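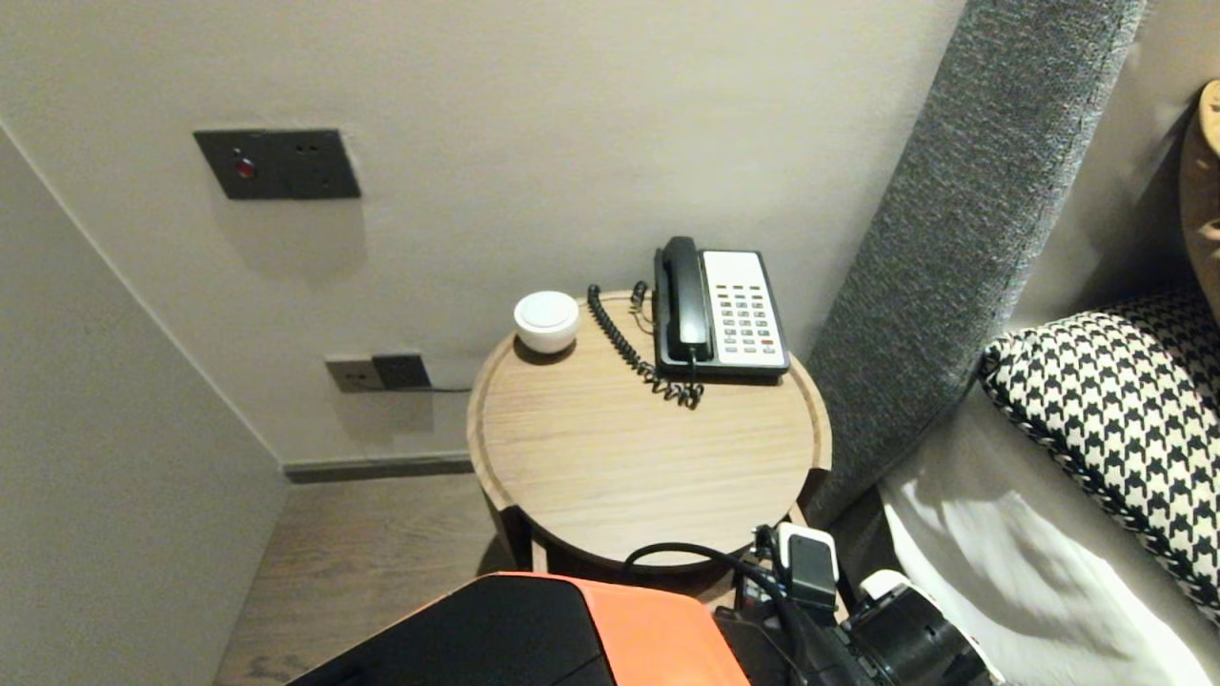 I've never believed in the drawer theory of tidying, where a room counts as neat as long as the mess is behind a front panel. Kirsten Arnardóttir swears by it. She spent 18 minutes on the phone telling me a nightstand should hold "one lamp and one thought," whatever that means, and then tried to sell me on the Vastdale method (562 pages, I checked, no thanks).

But the bedroom is getting sorted before June and I said I'd try it for seven days, so I did. My rule was simple. If I don't reach for it lying down, it goes.
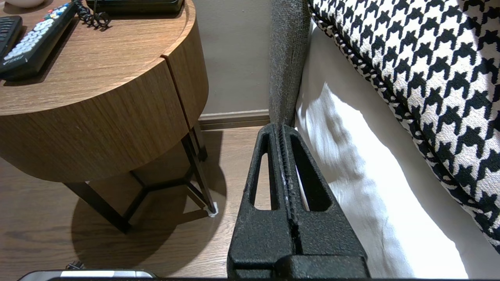
Remotes on the nightstand, more than one of them.

I don't see why a bedroom needs this many buttons. The colored ones I have never pressed on purpose. Divon sells a padded caddy for remotes that hangs off the mattress, and the reviews are glowing, which makes me trust it less.
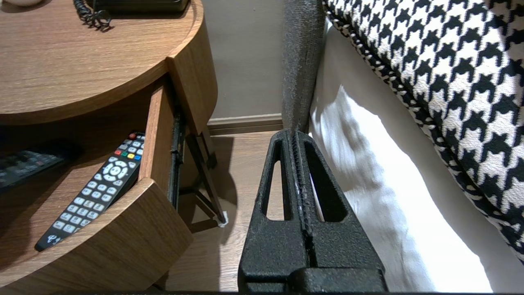 My real complaint is with round furniture. It looks lovely in a store and then you try to store something in it. A curved drawer front means you lose the corners, so there goes half the point of a drawer. The remote fits in ours if you lay it at a slant, and I'll give Kirsten that much. The phone stays on top, coiled cord and all, because I do reach for it lying down.

Next up is the closet. I expect very little.

We use cookies to improve your visit. Accept | Manage preferences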